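I don't buy half of what gets passed around about whitening cloth. Vinegar in the rinse, lemon juice, a crushed aspirin: I tried the lot on old tablecloths and plain washing soda did as well as any of them. 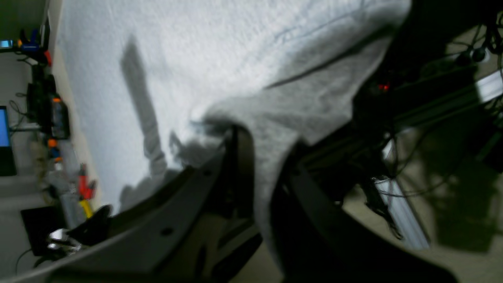 Does baking soda get gray out of white cotton? A little, and most of what people credit to it is the hot water and the long soak.

If you want to test a trick, cut one rag in 2 and treat only one half. Dry both indoors. The "miracle" halves I've kept look just like the others.
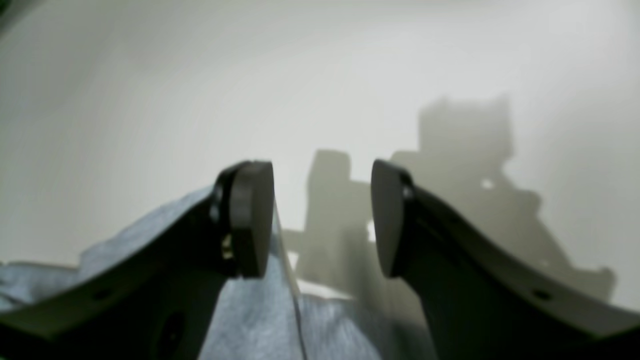 Trieste, August

Cinzia Dal Bello wrote to say salt sets dye. I doubt it. Modern dye is set at the mill or it isn't set at all, and a cup of salt in the tub won't change that. Wash the new red napkins alone until the water runs clear.

Same goes for Stodance powder. The box says one scoop, I use half, and the sheets come out no worse. Skip softener on dish towels, they stop drying dishes. 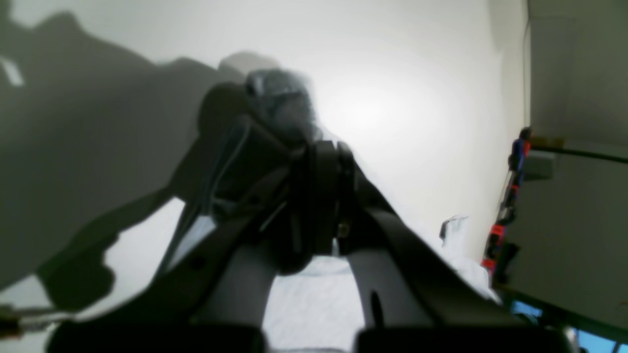 *Light cloth, dark shadows and black metal don't mix in the wash, so check pockets for screws.*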